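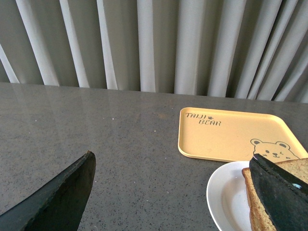 Worktops and Trays: the Gurnmont Kitchen

Gallery updated December 11, 2019

We finished the kitchen at Gurnmont in March and have been adding to this page as things settle. The flat is on the second floor, facing the street, and the kitchen is narrow. Most of the money went on the worktop and most of the arguments were over the curtain. Notes on each are below, in the order people tend to ask about them.

The worktop
Dark grey with a speckle, darker flecks mostly and a few small white ones. We looked at more than 200 samples between the Marty showroom and the yard at Bana, and ended up with the second one we had been shown. The finish is glossy enough to pick up the folds of the curtain along the back. It also shows crumbs, the pale ones especially. A damp cloth and then a dry one is all we use on it. The sprays we tried left a film.

The back edge
Gilles Huet did the templating and the fitting. The wall is not square to the window, so he cut the back edge to follow it and left a small gap for the curtain to fall behind. It took him two visits. The first slab was returned to the yard with a chipped corner and the replacement came four weeks later.

The curtain
Pale grey, plain, matte and slightly sheer. It hangs down behind the worktop in full folds, so the hem is out of the way when you are wiping up. We had a blind at first and took it down within the month. The curtain comes off for washing at 30 degrees and goes back up damp. Ironing it is a waste of an afternoon.

The yellow tray
Mustard yellow or a bit softer, depending on the light, with rounded corners and a low rim. The lettering in the corner says TAIJI BEAR. It lives on the right-hand side, set back a little, and is the only strong colour we wanted against the grey. Several people have written to ask where it was bought. It was a present and we do not know the shop.

Keeping it clear
The rule is that the stretch in front of the tray stays free for chopping and rolling out. Post, keys and chargers go on the shelf in the hall. The kettle was moved to the other side of the room in the summer and has stayed there.

Costs
The worktop came to 3,755 including templating, fitting and the second delivery. The curtain fabric was 100 and we sewed it ourselves. We paid the yard a deposit and the balance on the day of fitting.

Still to do
The seal along the wall needs going over again at the left end. We also want a light under the Flultum cupboards, as that side is dim after four in winter. The cupboard doors have a page of their own, with the paint colours listed at the bottom.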